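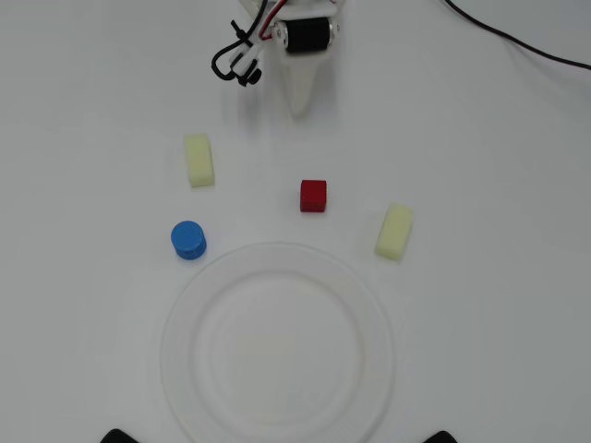 Glaze book, Surnside, 6/7/26

Opened the kiln just after breakfast and I am so pleased I've had to sit down to write this. The matt white works! Tile 153 is the one. Smooth as an eggshell, no pinholes on the flat, and it breaks to a warm toffee colour along the rim where the clay grins through. Gwenllian picked it up before I'd even got to that shelf and wouldn't give it back.

Firing notes first or I'll forget. The Zutico climbed nicely until late evening and then crawled. Cone 9 was flat when I looked through the spy hole, with the pyrometer reading 1,313, and I don't believe that number for a minute. The thermocouple has been creeping upwards since spring. Go by the cones. Switched off, bungs in, left it alone. Bottom shelf slightly underdone as usual, so the celadon tests down there are cloudy and need another go.

On to the white. The old recipe was too stiff and crawled away from every handle join (see the sad jugs, still on the windowsill). This version has a bit less china clay, and half of what's left is calcined. Whiting up a touch. Everything else as on the card. I sieved it twice and let it stand overnight, and it went on like single cream. The bare bisque drank it up evenly and it didn't powder off when I handled it, which the old one did all over my apron.

What I can't tell from 153 is how much thickness matters. It was dipped once, a slow count of three, and then I overlapped the top by hand and made a mess of it. There's a glossy patch in the overlap which could be lovely on purpose and horrid by accident. Catinca thinks it's only pooling. I think it's the glaze starting to flow once there's enough of it. We argued about it very happily over two pots of tea.

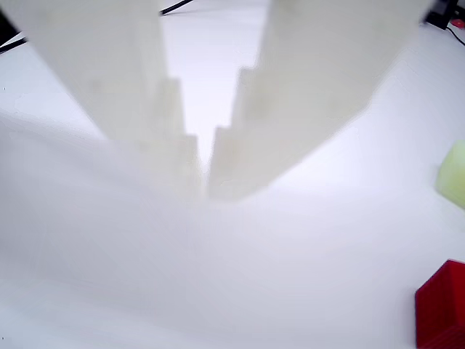
So the next tiles need a proper profile, with places for the glaze to catch, thin out and run. A flat slab with a hole in the top tells you the colour and hardly anything else. Catinca rolled up a few with a combed texture, but combing is too shallow for a thick matt and simply fills in. I'd much prefer a run of steps like the ones down the inner edges of those two big pale fingers, a little staircase going down towards the tip. Each tread would hold a bit of glaze and each corner would let go of it. Cut a template from an old plastic card, pull it along a soft extrusion, stand the tile upright so the steps face out. If the glossy patch is pooling it ought to turn up on the treads and leave the risers alone.

Clay for these: use the Humphreys stoneware for half and the Hedero porcelain for the rest. Mark them BEFORE they dry. I've got a whole tray from last time that I can only tell apart by licking, and Gwenllian says that isn't a method. Iron oxide and a thin brush, number on the back, letter for the body.

Other things out of this kiln, quickly:

Tenmoku on the small bowls — gorgeous, rust at the lip, one drip that stopped a hair short of the shelf. Wipe the feet higher.

Ash glaze from the apple prunings. Runny, green, full of tiny bubbles. I love it and wouldn't put it on anything you have to sell. More clay in it next time.

Gwenllian's blue slip under clear. The blue held but the clear has crazed all over. On the vase it looks deliberate and she's happy with it. Not for mugs, though. Try a spoonful more silica and see.

Kiln shelf two has a chip in the front corner. Ground it back and painted fresh wash on.
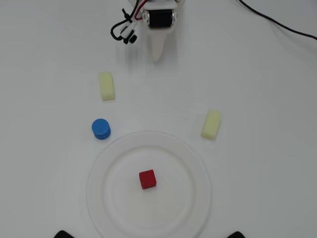
The other question is how matt is matt. Catinca would like some sheen left in it so a plate wipes clean, and I keep pushing it drier, so we need to agree on something we can both point at. My vote is for a surface like that plain white tabletop, where the only thing under the rounded tip is a soft, faint grey shadow. That's the quietness I'm after on the big serving dishes. Tile 153 is close. Held by the window it still throws back a pale smear of sky near the top, and I'd like that gone from the outside of the pots, with Catinca's slightly silkier version on the inside. Two buckets, in other words, and a careful line where they meet. She has agreed to try it if I do the waxing.

Knife test on 153: dinner knife, firm pressure, grey line. Most of it rubbed off with a wet finger and all of it went with a dab of cream cleaner. Good enough for outsides. Lemon slice is sitting on it now under a saucer and I'm leaving it overnight. If the colour shifts under the lemon, this goes no further than vases until we've fixed it.

Assuming it passes, mix 3,000 g dry in the blue bucket, same order of adding as before, water first. Mask on, door open. Weigh the bucket empty and write the weight on the side this time! I'm itching to get it on a proper pot, and there are two bisqued casseroles of Catinca's which she has rashly said I can have.

To order: calcined china clay, whiting, wax resist, cones.

Gwenllian has the kiln next for her slipware, so our step tiles go in the one after. Template cut tonight if I can find the good scalpel.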